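Plulero two-arm kit for sorting small metal parts, worth it?
Posted by Lilla Vincze, 4 March 2021

I run a small repair shop, and every week I end up with a bin of mixed metal bits that have to go one to a cell into compartment trays. I have been doing this by hand, with tweezers and a podcast. The Plulero two-arm kit comes with a wrist camera for each arm and a page of promises about "small part handling." Has anyone used it for something this dull? I don't need it to be fast. I need it to not fling things under the furnace. Also, are the stock fingers any good, or do I have to buy the upgrade pack on day one like everybody on the Tulside forum seems to think?

Emese Simon

I've had the kit since June and use it for more or less your job. Setup took me two evenings, one of them spent finding out that the left arm's cable was in the right arm's socket. The manual covers this on page 50, well after you'd want it.

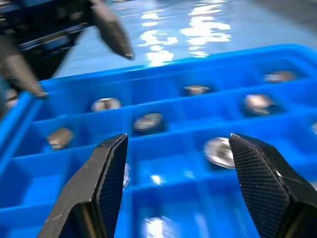 The stock fingers are fine. Mine have the knurled faces, and they'll hold a chunky part all day without complaint. Where they sulk is on anything flat. A round disc lying down in its cell gives the jaws nothing to get under, and the cell walls are in the way when you come at it from the side. Same with the shiny pieces, only there it's the camera that suffers: a disc flashing white under overhead lights tells the software very little about where its edges are. I turned off the lamp over my bench and my miss rate improved more than it did with any firmware update. The wrist view also smears when the arm moves, so put a pause in before each pick. The default is no pause, presumably because it looks better in the sales video.

I'd skip the upgrade pack until you know which parts annoy you. Mine is still in its box. It's a nice box.

Ilse Frerichs

Don't buy it. I paid 473 for the Csizmadia finger pack alone and it arrived with 2 left fingers.

Cempaka Ngau

Ilse, they swap those if you write to them, I had the same thing.

Lilla, one point Emese left out: decide whether you really want both arms over one tray. They can reach it together, and mine spent the first week being terribly polite to each other, each waiting for the other to move. I now give each arm its own side and haven't had a standoff in ages. If your trays are small, ask Pirkotham whether they still do the single-arm version. It wasn't on their site last I looked, but they sold me a spare one over the phone.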